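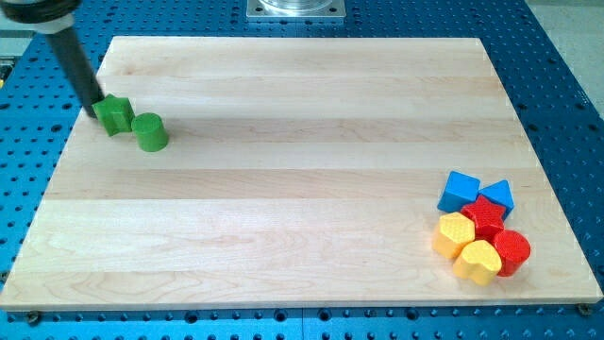

Doors Open at HMP Trudlow

Once a year, in March, Trudlow prison lets in members of the public who have done nothing to deserve it. You apply in the autumn, send off a copy of your passport, and wait. I had applied twice before without hearing back and had begun to take it personally.

The letter, when it came, was mostly a list of what to leave at home: phones, smart watches, chewing gum, any clothing in a particular shade of green, and "foil of any kind". I had a sandwich wrapped in foil. It spent the day in locker 17, next to my belt and what was left of my dignity, and I was reunited with all three at half past four.

The gate takes forty minutes. You go through one door, which has to shut before the next one opens, and you stand in between with eleven strangers all trying to look innocent. An officer with a spaniel came along the line. The spaniel gave a retired magistrate a great deal of attention, and the magistrate went the colour of beetroot and began talking about his own dog.

Our guide was Mariama Agbeko, who runs the education and resettlement side and walks at the speed of someone who has seventeen doors to unlock before lunch and has counted them. She told us Trudlow was built for 143 men and on the morning of our visit held 186. Somebody asked where the extra ones went. "In with the others," she said, and unlocked another door.

The wings

Trudlow has two wings in use and one that has been awaiting a decision for so long that pigeons have taken up the lease. We saw Barnar wing, the older of the two, with its iron landings and a smell I can only describe as school dinners and floor polish, with socks. Most of the men were at work or in class. The ones who weren't looked down at us with mild interest. One asked if we were the new windows. Apparently a firm had been due to measure up.

A cell had been left open for us. It is a strange thing to queue politely for. Two bunks, a toilet behind a curtain that did not reach the wall, a kettle, a television the size of a tea tray. A woman in our party said it was smaller than her utility room, then spent the rest of the morning looking as if she wished she'd kept her utility room to herself.

I had read, like everyone else, the reports about gangs and ideology and who really runs the landings at night. I put a question about it to the wing officer, a large calm man who had been introduced to us only as Major. I took this for a rank and called him "Major" with some respect for an hour before learning that it was his surname. He said that in his experience most trouble began with vapes, and that when it didn't it began with the phone queue. The serious stuff existed, he said, and there were people whose job it was, and he was not going to discuss it with a tour group. Fair enough. I wrote down "vapes".

Questions in the chapel

At noon we were put in the chapel, which is also the multi-faith room, the choir room and the place where the spare chairs live. Ngân Đào gave a talk. She came to Trudlow as a psychologist and now looks after the programme for men who have been flagged as either vulnerable to extremist recruiters or rather good at being one. It was the part of the day I had come for and she was the only speaker who did not use slides, so she had my loyalty from the start.

Her view, put more carefully than I'll manage, was that newcomers are at their weakest in the first fortnight. They are frightened, they owe someone for tobacco, and whoever is kind to them first has a friend. Sometimes that's the chaplain. Sometimes it's a man with a reading list. Her team tries to get to every arrival before the reading list does. They don't always manage it, and when staff are off sick they sometimes don't manage it for weeks.

The magistrate, restored to a normal colour, asked whether the worst of them shouldn't simply be kept apart. She said some of them are, elsewhere, and that it works up to a point, the point being that they come back. He asked for figures. She said she could give him a hundred and he'd be right to distrust most of them, as it is very hard to count people who didn't do something.

There was also a question about whether the food was halal. It was from a man who, I think, wanted the answer to be more annoying than it was.

Lunch, and the garden

Lunch was prepared in the prison kitchen and was the same as the men were having: a baked potato, beans, an orange. The potato was excellent. The orange had been through something.

Afterwards we were taken out to Flurnen, the market garden, named after a Swiss village by a former governor who had been there on holiday. It is a long strip of raised beds against the outer wall, with leeks, chard and a polytunnel. A man with forearms like fence posts explained blanching to us for a quarter of an hour without a pause. He had four months left. He was hoping for work at a nursery near his sister's, and asked whether any of us knew anybody in bedding plants. None of us did, and we all said how lovely the leeks were.

Mariama told us, on the walk back, that the garden had a waiting list longer than the beds could ever take, and that she'd lost one of her two instructors at Christmas. The post had been advertised three times. She'd had one applicant, who got as far as the gate and found he didn't care for the noise of it.

Practical matters

If you want to go, apply early and put down more than one date. Wear flat shoes. Eat breakfast, as there's nothing before the potato. There is a car park, but it belongs to staff, and the man who guards it is by some distance the most forbidding person at Trudlow. The bus stops at the end of the lane, hourly, and leaves at twenty-five to five. I caught it with my belt in one hand and the sandwich in the other.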